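3.2 What we bought, what we put off, and why

So, money. I promised in the introduction that we'd be open about the shopping, and this section is where I try to keep that promise. Most papers give the equipment one line in a table and move on. I've always found that annoying when I'm the one trying to plan a lab, so please bear with a longer version.

We started planning in February with a budget that had to cover two benches, one in Pliltville and one in Skirkbridge. My first draft of the list was, well, greedy. It had two arms, spare grippers for both, a force sensor at each wrist, and a very nice lighting rig that I still think about. Arnout Van der Linden went through it with a pencil and sent it back with most of the second page crossed out. His rule was that anything we couldn't tie to a task in Section 2 had to wait a year. I argued for the lighting rig and lost.

What survived was one arm per site, one two-finger gripper per arm, and a small wrist camera on each. The arms took up 50 percent of the money before we had paid for a single bolt to hold them down. Mounting plates, cables, a proper power supply and shipping between the sites ate another 20 percent, and I had set aside barely half of that (if you take one number from this section for your own planning, take that one). We got quotes from four suppliers. The cheapest was Prutano, but their delivery time was 90 days, and we would have been paying Donal Corrigan to sit next to an empty bench. We went with Brunet instead, paid more, and had both arms in time to start.

The fingers are where I'd spend differently now. We treated them as something that comes in the box, and they do, but the tasks in this study are all everyday tabletop handling: cylinders, cloths, things that sit in trays. A wide, smooth cylinder asks a lot of a two-finger gripper. Donal kept a notebook of every object we were thinking of buying next to the opening width of the fingers, and we ended up using that notebook as our purchasing guide for objects too. It's a funny way to shop — you walk through a kitchen store holding a ruler — but it saved us from ordering a whole set of containers that would never have fit.

The objects themselves cost next to nothing by comparison. Trays, towels and baskets came out of petty cash, and replacing them hardly shows up in the yearly figures. I'd still give them their own budget line, as Figure 3 should make clear. The surfaces and soft goods near the gripper matter to the task as much as the thing being held, and we wanted both sites to buy the same ones.

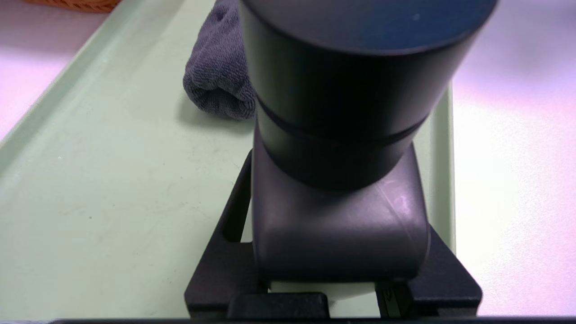 Figure 3. Wrist-camera view of a dark gray cylinder held in the gripper over a light green tray, with a folded terry-cloth towel behind it.

For the second year we have put in for replacement fingers in two widths, a spare wrist camera for each site, and a small repair fund that Arnout has already tried to shrink. The force sensors are back on the list as well. The lighting rig is not, though I did ask — twice. Running costs are picked up in Section 3.3, where I go through staff hours and maintenance month by month.

14 shares | 3 comments

Related items
Planning a shared bench across two sites
Supplier quotes and how to compare them
Gripper fingers: when to replace, when to wait
Running costs for a small manipulation lab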